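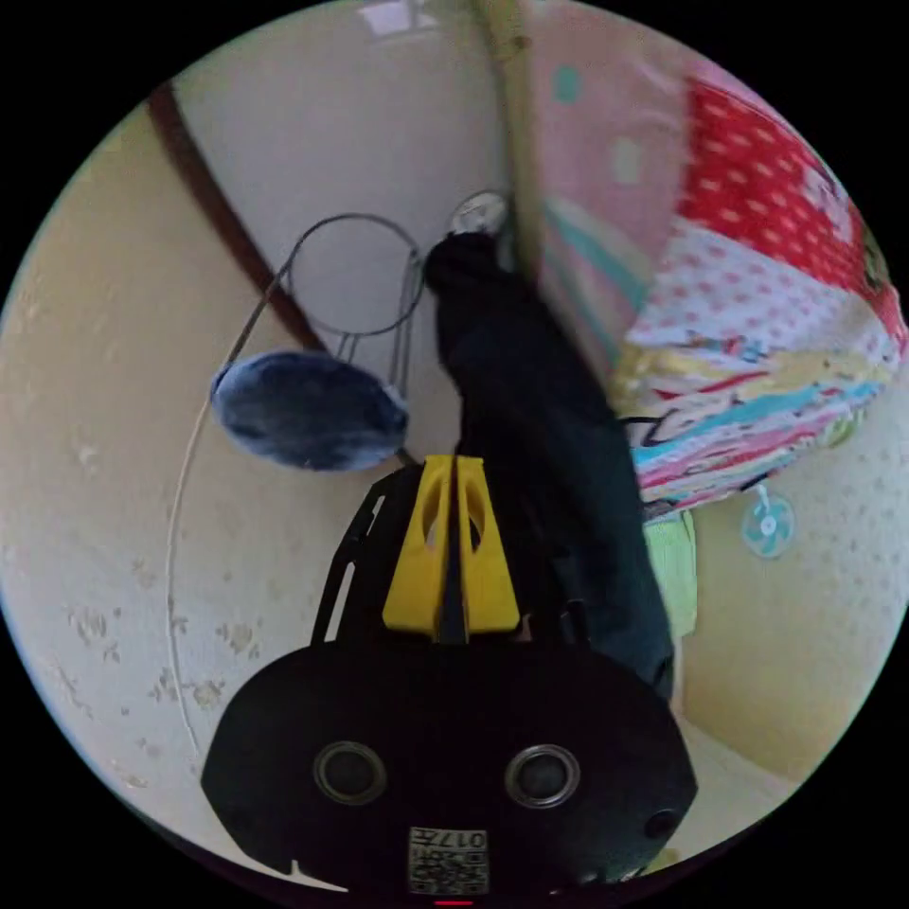 Figure 3.1. A room in use, with a person in loose black trousers.

Chapter 3
Clearance and Reach in Occupied Rooms

A floor plan records walls and fixed furniture. It does not record the space taken up by the people who use the room. This chapter treats that space as a quantity to be measured – first for a standing adult, then for a seated one with the legs extended.

The Dolan method, used throughout, sets a walking lane of 72 cm and a side allowance of 62 cm. Both values assume indoor clothing. Costello and Heffernan propose a wider lane for shared rooms; their argument is taken up in Section 3.4.

3 comments · 200 shares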